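Speaker notes — planner talk, January 15, 2020
Slot is 17 min plus questions. Do NOT go over, Teresa has the room right after.

Open: skip the company slide. Go straight to the problem. Two arms, one small floor, both want the middle. Each planner was fine alone. Put them together and they wait on each other forever or they both go.

Say who did what — Tanko Akinola wrote the scheduler, Noémie the perception side, I did the glue and most of the bugs.

Old setup (keep short):
Zimus planned left arm first, froze it, then planned right arm around it. Easy to explain. Also slow, right arm always got the leftovers. Plans came back with silly long detours up and over. Replan took up to 112 ms when the grippers were close, and that's exactly when you need it fast.

New setup:
One shared timeline. Each arm books space along its path, in short chunks. Conflict = the later booking gets stretched in time, path stays the same. Only if stretching fails do we replan the shape. Draw this on the board if there is one, the slide is bad.

Then the close work. Both grippers in the center, near the block. Slow down here, let people look at how little room there is between the wrists.

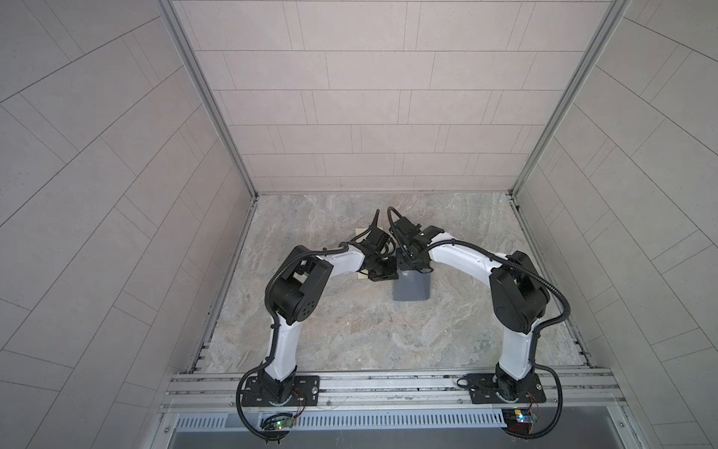 Normand asked in the dry run why we don't just fatten the collision shapes and be done with it. His point was that with enough padding the arms never touch, and the scheduler code could be half the size.

Fair question, will come up again. Answer: padding that is safe out by the elbows makes the middle unreachable. The handoff poses all fail. So we pad by link — fat on forearms, thin on the wrists, almost nothing on the fingers, and the thin ones only count when both arms are below a set speed. Tried one global number for 2 weeks. Don't go into that story unless asked.

Perception bit:
Onum gives us object pose from the fixed camera. Trouble is the gripper hides the thing it's about to grab. Noémie's fix — hold the last good pose, grow the uncertainty every tick, give up after 10 ticks without a fresh look. When we give up the arm backs off the way it came. Mention that backing off is ALSO a booking, it has to go thru the same timeline. We forgot that in September and it was a bad afternoon.

Tooling:
Replay viewer. Show it live if the wifi is ok, otherwise the recording. Scrub to the conflict, click the booking, see which arm lost and why. Most of our speedup in debugging came from this and not from anything clever in the planner. Code lives in the Boychuk repo, read-only link on last slide (check the link!!)

Stuff that still doesn't work:
— held objects. Collision shape is a box guess, wrong for anything flat
— cables arent modeled at all, we just limit wrist rotation
— priorities are hand set

Thank Jocelyn for the rig time. Questions. If somebody asks about three arms, say no idea yet, and point them at Tanko.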